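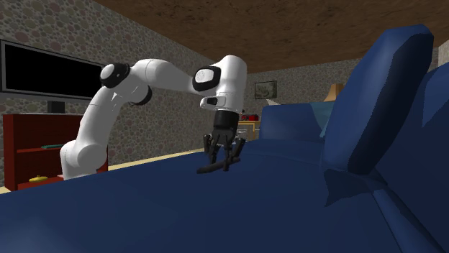 The sofa advice I've stopped believing

Every second article on buying a couch says the same thing: spend as much as you can, because a good one lasts 20 years. I've owned four now and I'd like to know who these people are. Mine have lasted until I moved house, and then they wouldn't go round the corner in the hallway.

My latest round of shopping started in August, when the old two-seater gave up in the middle. I went to Indis first. The salesman told me the foam had been tested to 60 thousand sits. Sat on by whom? He didn't know. He did know that the fabric protection plan was $512 extra, and he mentioned it three times before I'd even picked a colour.

What the protection plan covers

I took the brochure home and read it, all of it, with a cup of tea. It covers "accidental staining", then spends a page and a half taking that back. Pets are out. So is ink, sweat, sunlight and anything described as gradual. My neighbour Sólveig paid for one of these and was told her coffee stain had built up over time. It was one cup, on a Tuesday.

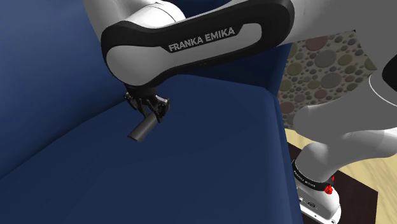 Colour is the other thing the shops are very sure about. Go dark, they say, it hides everything. I don't buy it. A navy couch like the big one in the picture will hide red wine, I'll grant them that, but in my experience it shows every bit of lint, toast crumb and pale cat hair in the house. My old beige one looked grubby all over, evenly, and I minded that a lot less.

So I haven't bought the $1631 model. I got a second-hand one from a bloke called Asger, who said it was "hardly sat on", and I don't believe that either. The left cushion says otherwise. It did fit through the hallway, with the feet off and some language. I'm still looking for one of the screws.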